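Speaker notes -- Noltlow planner, what changed and what still hurts
Lizelle Fourie, Wednesday session

Slide 1. Title
Say who I am, say the talk covers software only. Hardware questions go to the Nater table afterward.

Slide 2. Stack
Three processes. Adugna does perception and publishes object hypotheses. Noltlow plans. Ona runs the joint controllers and owns the clock. Point out the arrows: planner never talks to motors directly. Ona ticks every 5 ms and will hold position if a trajectory segment arrives late.

Slide 3. The old planner
One arm at a time, with a lock on the shared volume. Worked for single pick and place. Fell over on any object held by both grippers -- each arm planned as if the other were a static obstacle, and the closed chain was left to compliance. Show the force plot. Let them look at the spike before talking.

Slide 4. The new formulation
Object pose is the decision variable. Both wrist poses follow from it through fixed grasp transforms. Joint limits and self-collision are checked per arm, arm-to-arm collision once per knot. 20 knots per segment. Solver budget is 200 ms, then we take the last feasible iterate.
If asked: yes, grasp transforms drift. See slide 6.

Slide 5. Flat objects in clutter
Dark, glossy, thin, overlapping. Depth drops out on the screens, so Adugna segments on color edges first and fills the plane in afterward. A phone under a tablet tends to merge into a single hypothesis. The two-sided pinch is the separation primitive: close from left and right, lift a little, re-segment what is left on the floor. 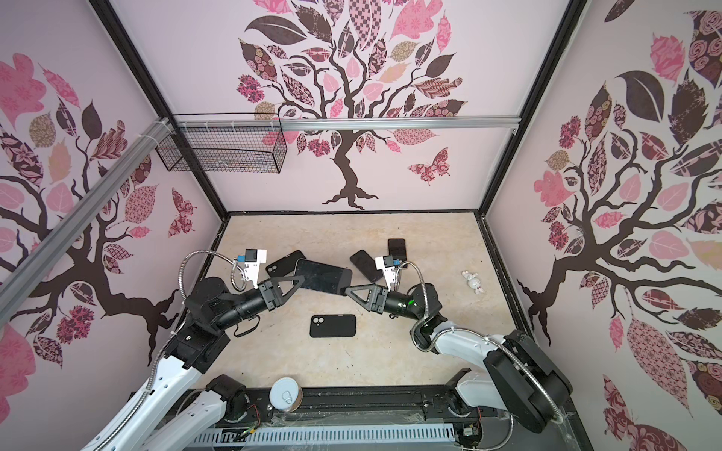 Re-segmentation reuses the old masks as priors. This was a bug for months. Ticket 2161, for anyone who wants to read the whole thread. A prior from before the lift would put the object back on the floor, and Noltlow would plan around a ghost. Fix was to tag each mask with the grasp state and drop it on change.

Slide 6. Open problems
Slip estimation from wrist cameras is noisy when the fingers cover the edge of the object. Printed backgrounds still produce false edges near the floor line -- masking by plane height helps, calibration has to be good. Replanning after slip restarts the solver cold.

Slide 7. Tooling
Replay viewer, two minutes at most. Scrub to the lift, toggle the mask layer, toggle the tags. Skip if running late.

Questions. Repeat each one into the microphone.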